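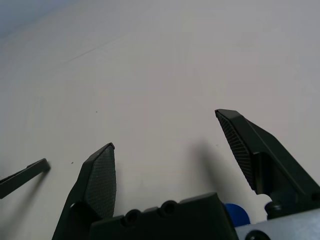 Nidia Castaño wrote in after my last column to say that I'm being unfair to planners, and that if I had ever tried to get two arms to share a drawing board without one, I'd be a lot nicer about them. Her words, more or less: "You complain about the part of the stack that keeps the elbows from hitting each other, and you give a free pass to the part that can't tell a pen line from a shadow."

Fair enough! I went back and reread the column, and she has a point. I was grumpy and I had just lost an afternoon to a solver that kept returning the same useless path with great confidence. But I don't think I was wrong about the main thing, so let me try again, with less steam coming out of my ears.

My complaint is about where we put our effort. Most of the teams I know spend their best people on motion. How to get the hand from one place to another, smoothly, without hitting the table, in fewer milliseconds than last year. It's lovely work and I've done plenty of it myself. Then the hand arrives, and the software has no idea what it arrived for. Is the stroke finished? Is the mark on the board the mark we meant to make? The planner says "goal reached" and everybody goes home.

Drawing and wiping are great for showing this up, and that's why I keep coming back to them. They sound like children's tasks. A U is one stroke! But a stroke has a start and an end and a pressure all the way through, and if you describe it to the machine as a list of wrist positions, you've thrown away the only thing you cared about, the line. You can hit every single wrist position and still leave a gap halfway around the curve. The log will look wonderful.

We had a version of our tool, back in December, that did just that. It's called Drimurell (don't ask, I didn't name it) and it sits between the planner and the arm drivers and decides when a step counts as done. The old rule was joint error under a threshold. The run I remember best had 336 steps and every one of them came up green. The board had half a letter on it. I printed the log and taped it up over my desk, and it's still there, going a bit yellow.
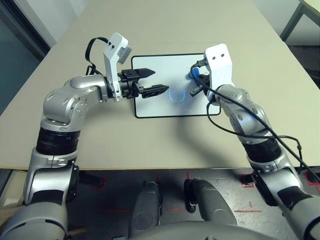 Vol. 2, p. 400

So what did we change? Not a lot of code, to be truthful. We made the check look at the board. After each stroke the program compares what the camera gets with what the stroke was supposed to leave behind, and if the two don't agree it says so and stops. That's it. It's slower. People hated it for the first few weeks, me included, since a run that used to sail through now halted all the time and you had to go find out why.

But finding out why was the good part. We had been carrying a bad offset between the head camera and the left wrist for I don't know how long. The old rule never noticed, and it never would have. The arm was going where it thought it should go. With the new check the bad offset showed up in the first morning, as a curve sitting a little too far over, again and again, always in the same direction.

Now, Nidia's side of it. She works with two arms on one small board and she says the shadows eat her alive. One arm leans over the surface, the light changes, and a check like mine decides there's a fat gray stroke where there isn't any stroke. She's right, and I don't have a neat answer. Moving both arms out of the way before you look is what we do, and it costs time, and it means the planner has to know about looking as well as about moving. Which is her point, I suppose. You can't bolt the eyes on afterward. The planner has to leave room for them.

I asked the folks at Ragnarsson how they handle it and they told me they keep a model of their own arms and simply cut those pixels out. Sensible. It gets you past the arm, and it leaves you with the shadow. Over at Damton they do it my way, arms back, look, arms in again, and they grumble about the clock like I do.

Wiping is worse, by the way. With drawing you're looking for something. With wiping you're looking for the lack of something, and a faint leftover line can sit right at the edge of what the camera will give you. When is a board clean? Ask a teacher and ask an engineer and you'll get two answers. I've sat in a meeting where we argued over that for longer than it took to write the wiping routine. We ended up with a number, and I don't love the number, and it's in a settings file with my initials next to it.

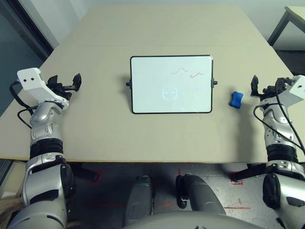
Red marker strokes on the small whiteboard, with the blue eraser to its right.

There's a bigger gripe under all this, and it's about tooling. Sirari, the viewer most of us in my corner use, will show you joint angles in beautiful colors, and you can scrub back and forth and zoom in until your eyes hurt. If you want the camera picture next to the curve, at the same moment, you're writing a script. I have written that script three times, at three jobs. I bet you've written it too. What a tool makes easy to look at is what people end up looking at, and we've made it very easy to look at elbows.

I'd trade half of those plots for one plain panel: what we wanted on the board, what's on the board, side by side, with the time printed under it. I'd even take it ugly.

Nidia says she'll believe in my check when it survives a week on her setup with the window blinds up. I've said yes, which was maybe rash. I'm sending her the branch as soon as I've cleaned out the print statements, and she has promised to send back every false stop with a note. If anyone else wants to try it on a two-arm rig, write to me at the usual address and tell me what your lights are like.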